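Section 4: Setting and Clearing the Table

Read Section 3 (Unpacking the Crate) before you start. If you've skipped it, the small pieces are in the bag taped under the lid, and no, the crate is not short-packed.

This section covers the Gilby tabletop play kitchen: tray, bowls, cup, bottle and the pretend food. It applies to the Cosdale crate and the older Skatach crate, which has the same contents and a worse latch.

4.1 Before you begin

1. Choose a table with a flat, pale top. Small coloured pieces show up well against white and vanish completely against a patterned tablecloth, where they will be found later by somebody's elbow.

2. Wipe the top and let it dry.

3. Clear away real food. The pretend banana is convincing enough at a distance, and the real one does not enjoy six hours in a crate.

Note: Allow 20 minutes for a first set-up. By the third go you'll be down to almost nothing, at which point you will start skipping steps and the cup will end up on the floor.

4.2 Placing the large pieces

4. Put the round tray down first. Everything else takes its position from the tray, so if the tray wanders, the whole kitchen wanders with it. Leave a hand's width between the rim and the table edge.

5. Set one bowl above the tray and the other off to the left. The two bowls are different colours on purpose. Children sort by colour well before they sort by anything you've asked them to sort by, and it saves an argument to give each bowl an owner.

6. Stand the cup where it can be reached without leaning across the tray.

Caution: The cup is tall and light. On its side it will roll, and it has a talent for picking the direction with the longest drop.

4.3 Placing the small pieces

7. Lay the bottle on the tray. It may stand or lie. We recommend lying, as a standing bottle gets knocked over within the first minute and takes the neighbouring pieces with it. The cap is not meant to come off. It will be tried anyway.

8. Put the banana to one side of the tray with some clear table around it. Its curve makes it rock if it's leaning on something.

9. Scatter the small round pieces near the tray. Pairs can sit side by side, and singles go wherever there's a gap. Resist the urge to line them up. A neat row looks lovely and is over very quickly, while a loose scatter gives people something to do.

10. Check your layout. The ketchup bottle can lie diagonally across the tray, with the light blue bowl above it, the pale green bowl out to the left and the small red piece tucked in below the blue bowl. Yours need not match to the centimetre. 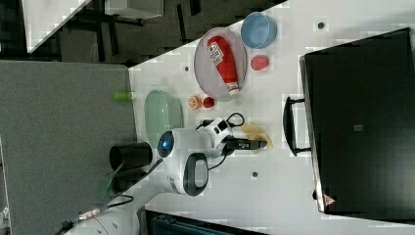 4.4 Clearing away

11. Collect from the edges inward. Small cylindrical pieces like to settle right at the boundary of the table, half on and half off, and a sweeping forearm will finish the job for them.

12. Put the small pieces in the bowls, then the bowls on the tray. Carry the tray level, with both hands. You'll think one hand is enough.

13. Return the bottle and the banana to the long compartment. The bottle goes base first. If the lid won't close, the banana is in backwards. It is always the banana.

14. Nest the cup last, open end up, with nothing inside it. Things put inside the cup are considered lost for the purposes of Section 9 (Replacement Parts).

Note: Pieces should be wiped with a damp cloth, never soaked. The bowls are fine in a sink. The bottle label is not, and a ketchup bottle with no label is a surprisingly bleak object.

4.5 Troubleshooting

The tray slides. The table is dusty, or someone has used furniture polish. Wipe again. A damp tea towel under the tray also works and looks only slightly like giving up.

A piece is missing. Look under the table, then behind it, then in the pockets of whoever used the set last. Replacement small pieces are sold in bags of 16, as Matei, who supply them, don't do singles. You will have fifteen spares for life.

The colours look wrong. The older Skatach pieces have faded a bit. They still count as the same fruit.

Continue to Section 5: Sorting Activities for Two or More Players.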